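A Floor Worth Keeping

For two years the house on Bromen Street had a sheet of plywood where its kitchen threshold should have been. The owners stepped over the lip of it every morning with coffee in hand. Guests were warned at the door. It was the last piece of a job that had started with a squeaky board and ended with every room on the first floor taken down to bare pine.

The house measures 2,065 square feet, most of it on one level, and the original flooring runs through nearly all of it. When the couple bought the place, the pine was under wall-to-wall carpet in the living room and both bedrooms, and under vinyl tile in the hall. They knew there was wood somewhere. The seller had pulled back a corner of carpet inside a closet to show them, and that corner looked good enough that they stopped asking questions.

The corner in the closet had never been walked on. The rest of the floor had. Once the carpet came up in the front room, there was a dark track from the door to the fireplace, a row of staple holes along every wall, and a patch by the window where a radiator had leaked at some point and turned the boards nearly black. A former owner had also filled the gaps with a gray putty that had dried hard and pulled away on one side.

They got two quotes for refinishing. Both contractors said the same thing about the black patch, that sanding would lighten it but would not take it out. One suggested painting the whole floor. The other suggested new oak over the top. The couple said no to both and rented a drum sander the following weekend.

The first room went badly. A drum sander removes wood fast, and it has to be moving before the drum touches the floor. It took a few passes to learn that, and the dips are still there if you lie down and look toward the window. They went back to the rental counter and traded the drum machine for a flat orbital model, which is slower and much harder to ruin a floor with. The second bedroom took a full day with it. The hall took longer, as the vinyl adhesive gummed up the paper and had to be scraped by hand first. They had the adhesive tested before touching it, something anyone with an older house should do before scraping or sanding tile glue of any kind.

The blackened boards came out. There were eight of them, and the replacements came from the back of the bedroom closets, where the original floor continued behind the sliding doors. New pine went into the closets. The old boards matched in width and thickness, and after a coat of finish they matched in color too, apart from one that is a bit redder than its neighbors. It sits beside the sofa now and gets mentioned every time someone new comes over.

For the finish, they tried three samples on a leftover board. An oil-based polyurethane turned the pine a strong orange. A water-based one left it pale and a little flat. The third was a hardwax oil from Usanent, rubbed in with a white pad and wiped off before it could set up. It went on darker than the water-based finish, without the shine of the oil-based one, and they liked that it could be patched. A scratch in polyurethane usually means sanding a whole section. A scratch in the wax oil can be rubbed down and recoated in a spot the size of a saucer.

The drawback is upkeep. The path from the front door to the kitchen has already had one new coat and will want another by September. They also keep a tin of the oil in the hall closet for touch-ups and lay used rags flat outside to dry, because oily rags left in a heap can heat up and catch fire.
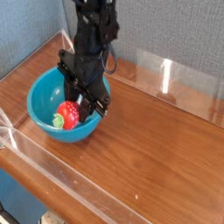 By Ginette Bodin
Mar 8, 2019
Filed under: Floors, Older Homes

That left the threshold. The kitchen floor is tile, set in the nineties over a thick layer of backer board, and it stands well above the pine. A store-bought reducer strip would have covered the step, but every one they tried was too short for the opening or too shallow for the drop. The plywood went down as a stopgap. Then a baby came, and Marty, the older of their dogs, chewed one end of it.

The piece that finally replaced it was cut from one of the stained boards they had pulled from the front room. The sound half of it was just long enough. They planed a slope on the long edge, tested the fit, took off a little more, and fastened it with two countersunk screws at each end. The screw holes were plugged with scraps of the same wood. All told it was an afternoon's work.

Asked what they would do differently, they said they would start in the smallest bedroom and leave the front room for last. They would also move everything out at once. Shifting a full bookcase from room to room cost them more time than the sanding did, and it left a gouge in the hall that had to be filled.

Next on the list are the stairs, which are painted brown and have a rubber tread glued to every step.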